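Review: Millow Scene Practice Kit, Second Edition

Published by Stivside. Reviewed for the Zunumach Simulation Methods Group by Jeanine Vermeulen and Hậu Chu.
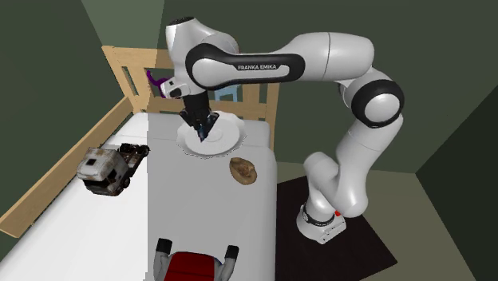 The Millow kit is a set of written rules for preparing, running and reporting pick-and-place trials with simulated robot arms, supplied together with a checking tool that reads scene files and reports where they depart from those rules. The first edition was a document only. The second adds the checker, a revised chapter on object placement and a reporting form. The Group was asked by its members whether the kit should be adopted as house practice, and this review sets out our findings.

Scope of the review

The kit was used for one full test cycle by two teams, one led by Sinéad Egan and the other by Nghĩa Phí. Both teams work with fixed-base arms and two-finger grippers in generated rooms, where household items of many kinds are placed on furniture. Over 900 scene files were passed through the checker during the cycle. The rulebook was read separately by Toàn Khổng, who had no part in the trials and was asked to note any rule he could not apply from the text alone.

We did not assess the kit for use with physical arms. The publisher states that the rules are intended for simulation only, and nothing in this review should be read as advice on workplace safety.

Contents

The rulebook contains 232 numbered rules in 8 chapters. Each rule is marked either "required" or "advised." A team claiming to follow the kit must meet every required rule and must list any advised rule it has set aside. The chapters cover arm setup, support surfaces, object selection, object placement, view setup, task wording, trial conduct and reporting.

The checker covers most of the first five chapters. The last three depend on human judgment and are handled through the reporting form.

Arm setup and reach

This is the strongest chapter. It requires that the base position be recorded in relation to the support surface, that the start pose be stored with the scene, and that the gripper's state at the start of the trial be declared. It also requires that every object named in a task lie within reach of the arm, as measured from the base with the gripper in a usable approach direction. Ms. Egan's team had previously relied on straight-line distance alone. The new rule caught several scenes in which the target was near enough but could be approached only through a piece of furniture.

Rule 2 of the chapter asks that no link of the arm touch furniture in the start pose. The checker enforces this well. It also issues a warning when a link passes close to a headboard, shelf or similar upright part, and the warning distance can be changed by the user. We recommend leaving it at the value supplied.

Support surfaces

The first edition assumed a table. The second allows any surface that can bear the objects, including beds, benches and low cabinets. Members who work with varied rooms will welcome the change. The rule text is brief: the surface must be named, its top must be identified in the scene file, and its physical behavior must be stated. A mattress modeled as a rigid block is permitted provided that the report says so.

We agree with the rule as written, but the guidance beneath it is thin. A rigid mattress and a soft one make very different demands on a grasp, and a reader comparing two sets of results needs that fact early. In the reporting form it appears on the last page. We have asked Stivside to move it to the first.

Object selection

Generated scenes often bring together things that would seldom share a surface in a real home. A dinner plate may be placed on a bed with a hat and a model truck. The kit takes no position against such mixtures, and states that odd company is acceptable when the purpose of the trial is to test handling across many shapes. It does require that each object be true to a stated size, and that any scaling be recorded.

Mr. Phí's team found this requirement burdensome at first. Many objects in shared libraries arrive with no reliable size, and the team had to set one for each. The work was completed once and has not needed to be repeated. The resulting list is now used by both teams.

Shallow items receive a page of their own. The kit advises that plates, trays and similar objects be included only when the gripper can close on the rim without striking the surface below, or when the task is worded so that another form of contact is allowed. Our teams had been counting failed plate grasps as planning errors. On review, a number of those trials could not have succeeded with the gripper in use. We consider this page alone a sound reason to read the chapter.

Object placement

Required rules in this chapter deal with overlap, resting contact and clearance. Objects may not pass through one another or through the surface, must be at rest before the trial begins, and must leave enough room for the gripper fingers around any target. Items outside the arm's working area are permitted as background, but must be tagged as such.

The checker's handling of background items is its weakest point. In our use it flagged stools and other loose furniture standing well away from the task as though they were untagged targets. The tag can be applied by hand, and after that the flag clears. In a large batch of files the extra work is considerable. Stivside has acknowledged the fault and says that a correction was issued in July, but the version supplied to us did not include it.

View setup

The kit requires that the target and the gripper both be visible to the recorded view at the start of the trial, and advises a second view wherever the arm hides part of the surface. It further advises plain wall and floor colors in baseline trials, with variation introduced later and reported separately. Mr. Khổng noted that the word "visible" is not defined. The checker appears to accept an object if any part of it is in view, which we regard as too generous for small targets. Until the term is settled, our teams will apply a stricter reading and state it in their reports.

Task wording, trial conduct and reporting

Task sentences must name the object in everyday words, must refer to one object only unless the trial is expressly about choice, and may not rely on left or right without stating from whose point of view. Success must be defined before the first trial is run. Repeat trials must use the stored start pose, and any file edited during a cycle must be given a new number.

These rules are short and clear. Mr. Khổng was able to apply all of them without help. The reporting form takes more time than it should, chiefly through repeated questions about the arm and gripper, and Ms. Egan's team has prepared a copy with those answers filled in.

Ease of use

Installation of the checker was without difficulty. Its messages give the rule number and the object concerned, though they do not say how large the departure is. A finger clearance short by a hair and one short by half the gripper receive the same line of text. The Lục viewer, which some members already use, can open the checker's output and highlight the object in question. Members without it will need to search by name.

Recommendation

The Group recommends the second edition of the Millow kit for adoption in all new simulated pick-and-place work, with the following conditions. Background items should be tagged before files are submitted to the checker. The physical behavior of the support surface should be stated on the first page of every report. The stricter reading of "visible" should be used for small targets.

Existing scene files need not be reworked unless their results are to be compared with results obtained under the kit. Members who find a rule unworkable should send the rule number and the scene file to Hậu Chu, who is collecting comments for the publisher.

Review approved for circulation 10 Oct 2023.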